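Jumper season: folding the cream roll neck

Gallery | Wardrobe and laundry | October

Every October I do the big swap. The summer tops go up into the loft, the woollies come down, and for one long afternoon the bed disappears under knitwear. I used to hang everything up, jumpers included, and I've got the stretched shoulders and those funny little hanger bumps to prove it. So now they all get folded, and I've become a bit evangelical about it (sorry to anyone who's been stuck next to me at a party lately).

The one I get asked about most is the cream roll neck, so it gets a gallery page to itself. It's from Zitico, bought in their end-of-winter clearance, and I've worn it to death. Lovely thing, but a pig to fold. A thin cotton top will more or less do as it's told, whereas anything thick and fluffy wants to spring open again the second you turn round to pick up the next one.

My advice is to start with the neck and leave the sleeves until you've got that sorted. A big ribbed collar will try to double over on itself the moment you put the jumper down, and if you fold the body while it's still twisted you end up with a lump in the middle of your nice flat parcel. I go round the edges with my fingertips first, then smooth outwards, and I don't tug, ever! Knit like that one, with the nubby surface and the soft folds running across the body, will stretch if you so much as look at it sternly. It does look pretty against the flowery cover, though.

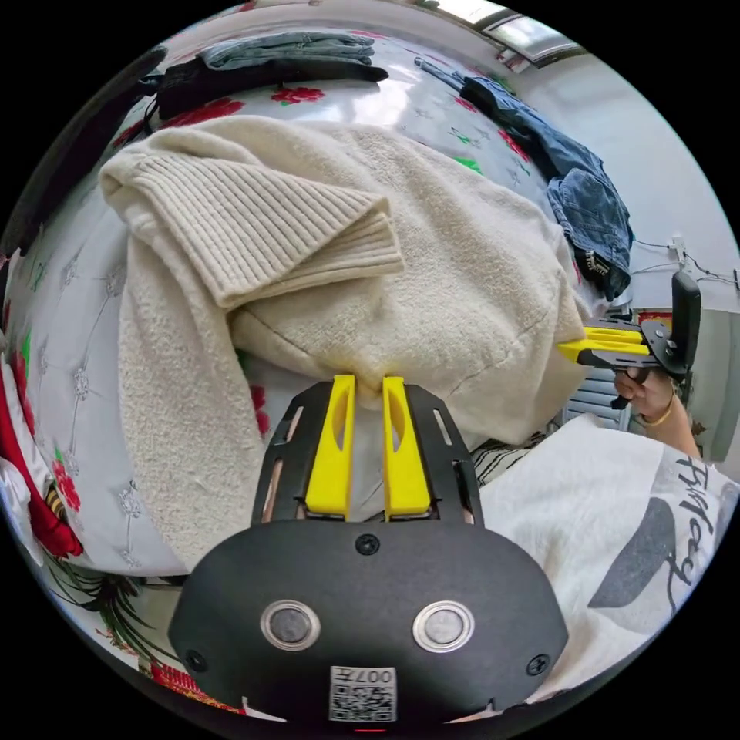
Sleeves next, and there are two schools of thought. My mum's way was straight across the back, one over the other, like somebody having a sulk. I prefer to bring each side in by a third and let the sleeve run down the length of the jumper, so the thickness is spread out and you don't get a fat bit at the shoulders. Then it's up from the hem, once for a shelf or twice for a drawer. With a roll neck I leave the collar folded down on top, because tucking it inside makes the whole thing lopsided and it topples off the pile.

If you've got one of those deep Dremar drawers, stand the folded jumpers on end like books. You can see what you own, and you don't have to wreck the whole stack to get at the one underneath. Mine is the shallow sort, so I'm stuck with piles. I keep each pile to 2 chunky ones and put the thin knits on the shelf above.

I do jumpers before jeans, by the way. Jeans can wait for ever and come to no harm, so they get shoved over to the side of the bed with the dark knits up by the pillows until the cream one is out of the way. It picks up fluff from absolutely everything, and I learnt that lesson with a navy scarf I'm still cross about.

The roses are on the sheet, if you were wondering, and the little dark graphic is on the front of the jumper.

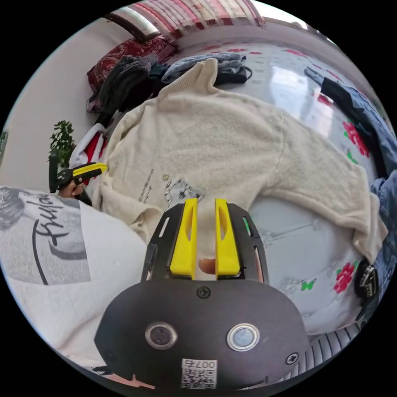

Wandance wrote in to say that she rolls her roll necks, collar first, and hasn't had a crease in years. She also thinks folding by thirds is far too fiddly for anyone with a family's worth of washing to get through, and would I please do a page on school cardigans.

I've tried rolling and my rolls come undone, Wandance, but I'll give it another go with something thinner! Cardigans are on the list. I've got a heap of them waiting on the landing, most with at least one button hanging by a thread, so that may end up being a mending page as well.

Next gallery: scarves, hats and the drawer of odd gloves.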